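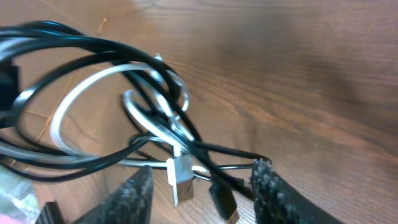 How long should a new coat of wall paint cure before you wash it?

Most latex wall paints need several weeks before they reach full hardness, and the exact period is printed on the can or in the data sheet. Dry to the touch means only that the surface water has left. The film underneath is still soft and will mark if scrubbed.

I repainted the back room in August and have been keeping notes on the wall since then. What follows is mostly about sheen and washability, with a section on patching at the end. Ceilings are not covered. Neither is trim, which in this apartment is oil paint of unknown age and will stay that way.

Sheen

Flat, matte, eggshell, satin and semi-gloss are not standardized in any way a buyer can rely on. One maker's matte can reflect as much light as another maker's eggshell. The only comparison I trust is a gloss meter reading, and Gopinath Panicker lent me his for a Saturday. I brushed out samples of the two paints I was considering, Tritwood matte and Fosau eggshell, on primed card. The matte read 5 gloss units and the eggshell read 17. Both cards were read at the same angle, after the same drying time, in the same room.

The difference comes from the ratio of pigment and filler to binder. A flat paint has a lot of solid material and less binder, so the particles stand up through the surface and scatter light. A shinier paint has enough binder to cover the particles and dry level. Scattered light hides roller lap marks, joint tape and filled holes. The smooth film is easier to clean, as there are fewer pores for dirt to lodge in. Scrubbable matte paints use harder resins and finer fillers to get part of the way to both. They cost more, and the cost is mostly in the resin.

One effect deserves a separate note. Rubbing a flat paint polishes it. The particles at the surface get worn down or pressed flat, and the rubbed area becomes shinier than its surroundings. Painters call this burnishing. It is permanent, and it often gets mistaken for a grease stain because it shows up at the same low viewing angle. Washing it again makes it worse.

Test before washing

I use the following order on any wall whose paint I did not apply myself.

Dust first with a dry microfiber cloth. Loose dust plus water makes a thin gray slurry that dries in streaks, and I suspect a large share of dirty walls are walls that were washed without dusting.

Then wipe a small area, low down and behind something, with a cloth dampened in plain warm water. Look at the cloth. If there is wall color on it, the paint is chalking or was never washable, and the job becomes a repaint.

If the cloth is clean, add a small amount of dish soap to the water and go over the marks with light strokes, working from the bottom up. Runs of dirty water down a dry wall leave tracks that are hard to remove, while runs down a wall that is already wet mostly do not. Rinse with a second cloth. Dry with a third.

Melamine sponges work, and they work by abrasion. On semi-gloss they dull the surface. On matte they burnish it. I keep one for door frames.

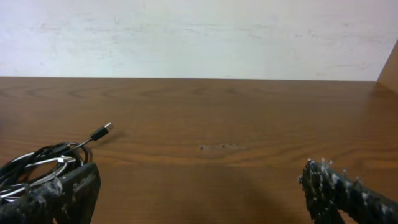 Dirt on interior walls is not spread evenly, and the pattern is useful for deciding how much to paint. Floor-level marks come from shoes and vacuum heads. Marks at switch height come from hands. Behind furniture the usual culprits are chair backs, elbows and whatever gets pushed across the top, and they tend to gather at one height. The white wall behind the tabletop has the kind I mean: faint gray-brown smudges and streaks, with the most noticeable discoloration in a horizontal band. A band like that can be treated as a zone. If it washes out, leave the paint alone. If it does not, paint the full wall from corner to corner. Painting just the stripe gives two edges, both at eye level for anyone sitting down, and the new paint will differ in sheen even when the color is right.

Color matching

Julián Robles, who did contract painting before he moved to estimating, told me he stopped offering color matches on white walls older than a few years. White shifts. Oil whites go yellow in dim rooms, latex whites pick up a film from cooking and heating, and the store's scanner will read that film as part of the color. If a match is unavoidable, clean the sample area first and let it dry overnight before cutting the chip.

I did keep the leftover from my own job. It went into a glass jar filled close to the lid, labeled with the product, sheen, batch code and room. Paint stored in a mostly empty can skins over, and steel lids rust at the rim and drop flakes into the paint.

Patching

For dents and screw holes: fill slightly proud, sand flush with 80 grit only if the filler is heavy, then finish with something much finer. Coarse scratches show through matte and are very obvious through eggshell. Spot-prime every patch. Bare filler is thirstier than the paint around it and pulls binder out of the topcoat, leaving a dull spot. This is called flashing. A second coat does not reliably fix it, though primer applied over the spot followed by a full coat usually will.

Apply the patch paint with a small roller, including on tiny spots. A brush leaves a texture that the rest of the wall does not have.

Result so far

I went with the Fosau eggshell. It shows two lap marks near the window in late afternoon light, both my fault for stopping to move a ladder. I waited 7 weeks before the first wash, and the damp cloth came away without color. The matte card is still on a shelf, with one half rubbed and one half left alone, and I will take another reading when I can borrow the meter again.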